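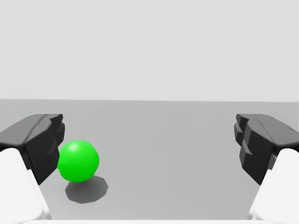

6 min read

Trirkeck Strength & Conditioning
Floor safety check, July
Walked by: Tia Whitlock
Second pair of eyes: Ffion Gwynne (main floor and rig only, had to leave for the 10 o'clock class)

Same sheet as last time with the mobility corner added. OK means OK. WATCH means use it but look at it again next week. FIX means somebody needs to do something. OUT means taped off, don't untape it because your class is full.

Coaches please read the comments and not just the words in capitals.

ENTRANCE AND DESK

Door closer – OK. Still slams if the back shutter is up. Wedge the mat under it on windy days, NOT the kettlebell.

Shoe rack – WATCH. Wobbles. Wall fixing on the left is loose. Fine for shoes, not fine for sitting on to tie them.

Sign-in tablet – OK. Cable taped down again.

First aid box – FIX. Plasters nearly gone, no finger tape at all, one instant cold pack and it's past date. Ordered, should be here by Sunday. Burn gel can stay, in date.

Accident book – OK. Two entries since the last check, both shin scrapes off the wooden boxes. See boxes.

Defib – OK. Green light on. Pads in date. Please stop hanging jackets on the cabinet!!

MAIN FLOOR

Rubber tiles – WATCH. Corner lifting by the second pillar, same one as before. Glue held for a bit then didn't. Ffion caught her toe on it during the walk so that's the test done. Taped for now, new tile is in the store behind the rowers, just needs cutting.

Turf strip – OK. Seam at the far end brushed and flat. Sled leaves a black mark on it, cosmetic.

Chalk on floor – FIX. More a habits thing. Bucket lives in the corner and should stay there. Was in the middle of the walkway when we came in and there was chalk dust all along the landing area for box jumps. Sweep between classes, takes a minute.

Lighting – OK. Tube over the whiteboard flickers when first switched on then settles. On the list for the electrician, not urgent.

Walkway to fire exit – OK at time of check. It's not always OK. Bikes again after the evening class, I know whose. Bikes go outside or in the cage.

RIG AND RACKS

Rig uprights, floor bolts – OK. All done with the torque wrench. One on the rope side took a quarter turn. Marked with paint pen so we can see if it moves.

Pull-up bars – OK. The thin one has a rough patch, filed it.

J-hooks – FIX. 17 on the floor, one has its plastic liner missing completely and the steel is chewing up the bar. Pulled it. It's in the desk drawer. Don't go and get it out of the desk drawer.

Safety straps – WATCH. Bravitell ones all fine, no fraying. The older pair has some fuzz on the stitching at the pin end. Rated 420 kg new but they're not new, so light use only till the replacement pair turns up. If you're coaching a heavy squat day use the Bravitell pair or the steel arms.

Climbing rope – OK. Shackle checked off the ladder. Crash mat under it has a split in the cover, stitched, foam inside ok.

Rings – WATCH. One buckle slips a bit under a jerky load. I hung off it and bounced, it went down maybe a thumb's width. Swap the strap over or just use the other pairs. Spare straps in the blue crate.

Landmine – OK. Greased.

BARS, PLATES, COLLARS

Barbells – 13 checked. All spin. One is slightly bent (yellow tape on the sleeve) and is for deadlifts only. It keeps ending up on the bench. Yellow tape = deadlift.

Training bars – OK.

Collars – FIX. Spring ones are tired, several slide straight off if you tilt the bar. Binned the worst. The clamp ones from Civow are good but people are walking off with them in their kit bags, not on purpose I think. Check your bags please.

Bumper plates – WATCH. Hairline crack round the hub on a 10 kg plate. Not through yet. Put it at the bottom of the stack with a cross on it, please leave it there and don't drop it from overhead. If the crack reaches the edge it's out.

Plate trolley – OK. One wheel squeaks. Leave it squeaking, at least we hear it coming. 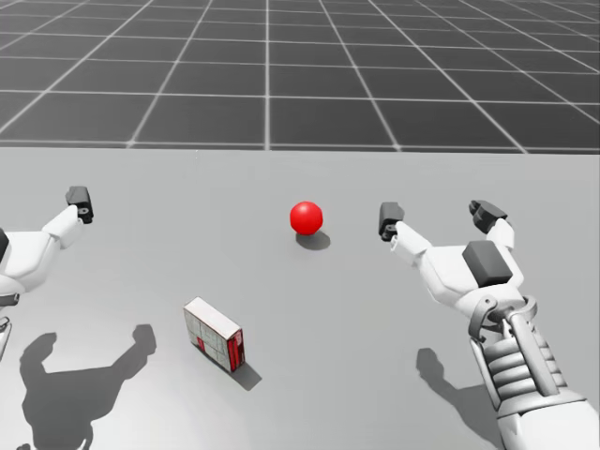
Dumbbells – FIX. One of the heavier hex heads turns on its handle. Only a few degrees but it turns. Taped up and under the desk. Rest of the rack wiped down and twisted by hand one by one, fine. Knurling on the small ones is clogged, needs a brass brush and somebody with patience.

BOXES AND BENCHES

Wooden boxes – FIX. This is where both shin scrapes came from. Edges are splintering on the tall one and a screw head is proud on the side. Screw is done. Edge needs sanding and rounding off properly. Until then foam boxes for anyone tired, nervous, new or wearing shorts, so basicaly everyone.

Foam boxes – OK. Velcro full of fluff, cleaned. Make sure they're stuck together before you let people jump on the stack.

Flat benches – OK.

Adjustable bench – OUT. Pin doesn't seat in the third hole. It looks seated. It isn't. Ffion leaned on it and it dropped a notch with a bang. Taped and turned to face the wall. Riquelme have been emailed with a photo and are sending a pin, if that doesn't sort it the whole bench goes back.

CARDIO

Rowers – OK. Chains oiled, foot straps fine. Middle one has a sticky seat roller, wiped the rail and it's better. Wipe the rail after every session pls, cloths are on the hook.

Air bikes – WATCH. Left pedal on the one nearest the window was finger loose. Tightened. Left pedals are reverse thread, if you tighten it the normal way you are undoing it.

Ski trainer – OK. Cord has some wear near the handle, within limits.

Treadmill – OK. Stop clip works, tested with someone standing next to it. Clip gets worn, not left dangling.

MOBILITY CORNER (new)

Mats – OK. Smell a bit. Spray and hang, don't roll them wet.

Bands – FIX. Stretched every one out and held it up to the light. Nicks in the green and one of the reds, both cut up and binned so they don't come back out again. Any band with a nick goes in the bin, no "it'll do for warm ups".

Foam rollers – OK. Tripping hazard when left about, back in the basket.

Wall bars – OK. Fixings tight.

CHANGING ROOMS

Shower floor – FIX. Slippy near the drain. Grip strips peeling. New strips here, floor needs to be bone dry to stick them so it'll be done after close.

Lockers – OK. One door hanging on one hinge, taken off altogether. It's a cubby now.

Bench hooks – OK.

Emergency cord, accessible toilet – OK now. Was tied up out of reach again. It must hang right down to the floor. Someone on the floor can't reach a cord tied up at head height. Have put a little sign on it.

CLASS PRACTICE

Watched the first class of the morning from the desk while writing this up.

Spacing – WATCH. Fine till the second block, then everyone drifted towards the fan. Cap the lifting area and run two heats when it's busy.

New starters – OK. Good intro, good chat about scaling, nobody left stood on their own. Ask about injuries before the warm up though, not after it. Ask quietly as well, some people don't want to say it across a room and shouldn't have to.

Bailing a lift – FIX. Not shown. Should be shown every time there's anyone new and a bar going overhead.

Kids area – OK. Rope barrier up, child stayed behind it, mostly.

Music – bit loud for the coach to be heard at the back. Turn down for the briefing then do what you like.

JOBS

Ffion – tile by the pillar, grip strips, rings strap.
Tia – first aid order, collars, chase Riquelme re bench pin.
Whoever opens – look at the cracked plate, look at the tape on the floor, check the fire exit from the inside AND the outside.
Anyone handy with a sander – tall box, talk to me, there's a free coffee in it.

COMMENTS

Ffion: Tile cut and down, weight on it overnight. Feels flat. Leave the tape till I've had another look. Ring strap swapped as well, old one binned.

Tia: Ta. Bench pin has come but it's the wrong lenght so the bench is still OUT. Somebody had moved it back in line with the others, please don't.

Ffion: That was the evening lot I think. Have put more tape on. Also can we add the plyo mats to the sheet, we missed them completely.

Tia: Added for next time. Collars – four Civow ones have reappeared in the lost property, thank you whoever.

Ffion: Box is sanded. Bit dusty round the store, will hoover before the lunchtime class.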